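Peno Opening Hours

README and data card

Summary

Peno Opening Hours is a table of places to eat, drink and stay in two ski towns, Karkby and Prindthorpe. It holds 2263 rows and 17 columns. One row is one set of opening hours for one venue in one part of the season, so a bar that keeps different hours in early winter and in March has two rows. A hotel with a restaurant and a separate bar is treated as two venues that share a parent_id.

The table was built for matching visitors' questions ("late food near the lower lift") to places that are open at that time. It is text and numbers only. Venue logos, menus and review scores are not included.

Files

hours.csv - the main table, UTF-8, comma separated, one header line
venues.csv - one row per venue, with name, town, street and parent_id
closed.csv - venues removed from the main table, with the last known hours
CHANGES.txt - notes for each release

Read venue_id as text. Some values start with a zero, and most spreadsheet programs will drop it.
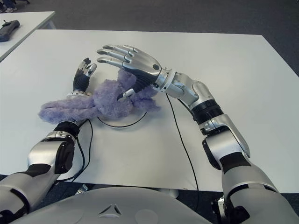
Main columns

venue_id: text, stable between releases
town: karkby or prindthorpe, lower case
kind: bar, cafe, restaurant, club, hotel_bar, hut
season_part: early, main, late
open_time, close_time: 24-hour local time, HH:MM
kitchen_close: time of last food order, blank if no food is served
live_music: yes, no, unknown
sports_tv: yes, no, unknown
lift_access: yes if the venue can only be reached by lift or on skis during the day
source: door, phone, web
checked: date of the last check

Closing times after midnight are written as the clock time and belong to the day on which the venue opened. A club with open_time 22:00 and close_time 04:00 closes the following morning. Add a day to close_time whenever it is earlier than open_time. The load script in older releases did not do this and reported negative opening lengths.

How the data was collected

Hours were copied from door signs where a sign was present. If there was no sign, the venue was phoned. Web pages were used last, as many of them still showed the hours of an earlier season. When two sources disagreed, the door sign was kept and the other value was dropped.

Mountain huts are a special case. Most close when the lift closes, and the lift time changes with daylight. These rows have close_time set to LIFT instead of a clock time. Code that parses the column as a time will fail on them unless they are filtered first.

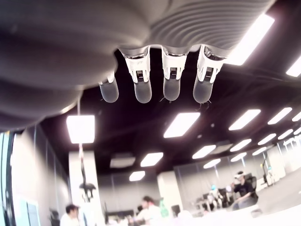
Underside of a robotic hand with the fingers pointing down.

Known gaps

- live_music is unknown for 191 rows. Do not read unknown as no.
- 73 rows have a kitchen_close later than close_time. These were checked and left as found. In most of them the kitchen also serves the hotel next door.
- Holiday hours are not covered. Rows do not apply on 1st January, when many venues in both towns open late or stay shut.
- Happy hour times were dropped from the schema. They changed too often to be kept correct.
- Prindthorpe has better coverage than Karkby on the side streets. Comparing the number of bars per street between the two towns is not advised.

Kind labels

The line between bar and club is weak. A venue is marked club if it charges at the door on at least one night of the week, and bar otherwise. Places that turn from restaurant to bar after the kitchen closes are marked restaurant, with kitchen_close filled in.
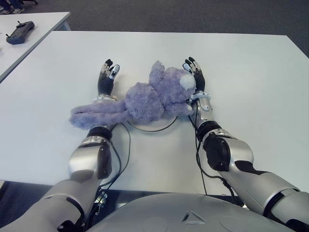

Purple plush toy lying on a white table between two robot hands.

Loading

The Cheema loader reads all three CSV files and joins them on venue_id. It needs no settings beyond the folder path. Rows with close_time LIFT are skipped by default; set keep_lift to true to return them with an empty closing time. The loader does not remove duplicates - two rows with the same venue_id and season_part are an error in the data and should be reported.

To count venues, use venues.csv. Counting rows in hours.csv gives a figure that is too high.

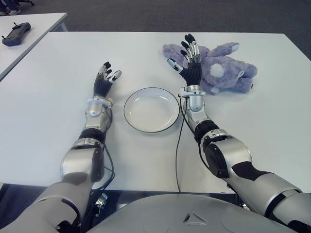
Suitable and unsuitable use

The table is suitable for search, trip planning tools and simple studies of late opening. It should not be used to judge whether a venue follows its license, as posted hours and licensed hours are different things and only the first were recorded.

Updates

A full check is done once per season, before the main part starts. Late season rows are checked again in March. Corrections should give the venue_id, the column, the new value and where it was seen. Corrections without a venue_id are held until the next full check.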